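Keeping Bread Through a Sticky Summer

I bake maybe twice a year and buy a sandwich loaf every single week, so most of what I know about bread is really about storing it. June is when things get tricky in my kitchen. It's humid, the bread sits out, and by the time I want toast the bottom half of the bag has gone funny.

First thing, pick your spot. Mine used to live on top of the fridge (warm! terrible idea) and now it lives in a cupboard away from the stove. I keep the bag closed with a clip and I shake out the crumbs when a new loaf goes in. If you use a bread box, wipe it with a little white vinegar and let it dry all the way before you fill it again.

Second, look at both sides of every slice before it goes in the toaster, even when you're half asleep. 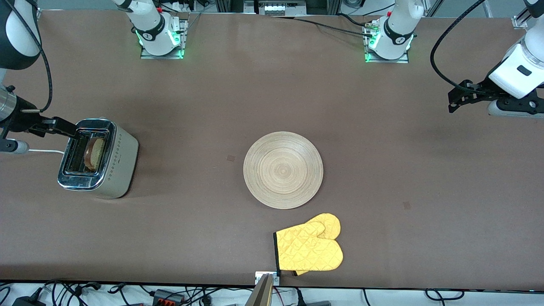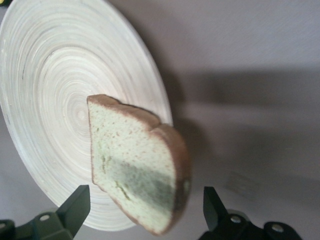
Mold is the one thing I won't negotiate with. I grew up cutting off the bad corner and eating the rest, and I don't do that anymore, because soft bread lets it spread further in than you can see. A slice with a big gray-green patch like the one over the woven plate is an easy call, but look at the little streaks and spots up in the crumb above it too. Those small ones are what I miss on a dark morning. Once I find any, the whole loaf goes, tied up in a bag and straight to the outside trash. Please don't sniff it to check!

Then I wash whatever the bread was sitting on. Woven plates and baskets are a pain, all those tiny grooves, so I go over mine with a soft brush and warm soapy water and stand it on its edge to dry.

For the toaster, unplug it, let it cool, and tip it upside down over the sink. You'll be amazed what falls out. I do mine every couple of weeks.

And if you never finish a loaf in time, freeze half the day you buy it. I slide a bit of parchment between the slices so they come apart, and they go into the toaster still frozen. Mine takes one notch higher on the dial.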